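Mar 8, 2022

Open day at the Triltby house

I had been meaning to get over to Triltby ever since last November, when Shaimaa Abdelaziz told me they were going to start opening the old house to visitors again, and I'm so glad I finally went! Admission was $20, which included tea and as many sesame cookies as you could decently take.

We began downstairs with Takumi Sakai, who has been repairing chairs there for longer than he cares to say. He let us run our hands along a half-finished armrest (smooth as a river stone) and talked so happily about glue that we fell well behind the other group.

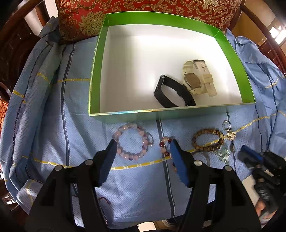 Upstairs was my favorite part, the sitting room, where the afternoon's talk was on looking after the small things we wear. I could have listened for another hour. The curved chair of dark, polished wood with its red and gold brocade cushion had a light blue plaid cloth spread over the seat, and jewelry laid out on that, with a green box behind it holding a white wristwatch and a black fitness band. I liked seeing such everyday pieces in with the rest, and it sent me home thinking about my own hopeless dresser drawer. Shaimaa says the next open day will have the garden too, so I've already put my name down for two places.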